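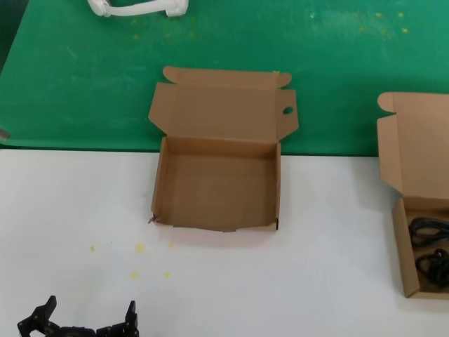

Amini
Packing bench lead, Puvville

Ticket 654
Subject: Lid pops back up on the Claltura mailer with the power cable in it
Status: Open
Priority: Normal

Hi team, me again! I'm having trouble with the brown mailers, the ones with the attached lid that tucks in at the front. Closed up with nothing inside they're great. Once there's a black cable in there the lid creeps up at the front, the tuck flap slides out, and by the time I've turned round for the packing slip I'm looking at a box with its mouth open. I had 5 do it this morning before I gave up and went for a cuppa.

We have 248 of these to get out in August, so I'd really like to sort the fold or the coil out now and not end up taping every single one. (I know tape works. The customer asked for no tape on the outside, it's in the job notes on Clirkus.)

What I'd tried before logging this:

– Folding the side flaps in first and then tucking the front. Better, but it still lifts.
– Tucking the front and letting the side flaps find their own way in. Much worse, don't bother.
– Pre-creasing the tuck flap over the edge of the bench. Helps a bit on stiff boxes, makes no difference to the soft ones.
– Leaving a closed box under a heavy book over lunch. It was lovely and flat until I picked the book up.

Reply from Claltura support, 11:40 am
Thanks for the detail. Could you let us know how the cable is coiled and where it sits in the tray? Please also confirm the side flaps are going down inside the tray walls and not sitting on top of them.
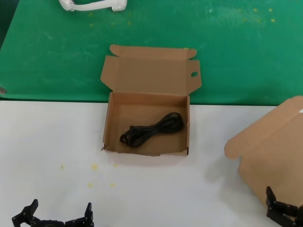 Posted by Amini, packing bench, Puvville, 1:15 pm

Okay, so the coil! I do mine as a long bundle, pinched in at the middle with the loops fanning out at each end, a bit like a bow. It goes in on a slant towards the right and the front, which leaves the back and the left of the tray bare. I've been doing it that way for ages because it's quick, and I'd never really thought about where the fat end was landing. It's the right-hand loops that are packed tight, and they end up close against the right wall, just where the side flap with the little hole has to come down.

So I had a play. Pushed the whole bundle left and back, closed the lid, and the right side went down with no fuss at all. Then the left flap started catching on the looser loops – typical – but that was easier to fix, I just flattened them with my palm before closing.

And yes, flaps are going inside the walls. I checked again to be sure. The walls have that thick folded edge, so the flap needs a bit of a wiggle to get past it, and if you rush it you can feel it sitting up on the fold.

Second thing while I'm here: is the small round hole on the right meant to have something through it? The drawing on Clirkus doesn't show one.

Reply from Claltura support, 2:05 pm
The hole is a hanging point from an older version of the cutter and can be ignored. Please try 3 boxes with the cable laid flat and centred, connectors to the middle, and leave them closed for an hour.
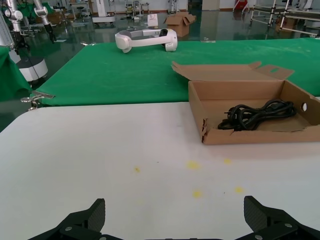
I also want to ask about corners, as I'm finding the odd box with a front corner a bit torn and dented. It's only slight and I'd happily use it for stock that stays in the building, but I'm not keen on sending it to a customer. Do you want those set aside and credited, or just binned at our end? Either is fine with me, I only need to know which code to put on Clirkus.

Update, 3:50 pm: did the test with all 3. Cable flat, plug ends tucked in among the coils, bundle in the centre of the tray. Two stayed shut for the full hour, and I even gave one a decent shake. The third lifted a little at the left, though nothing like before, and when I opened it a loop had crept up under the flap. I'd call that my coiling and not your box.

I'll do the next batch this way and have changed the packing note to say "centre, flat, plugs in the middle". Could you leave the ticket open until I've been through a full carton? And please do get back to me about the corners.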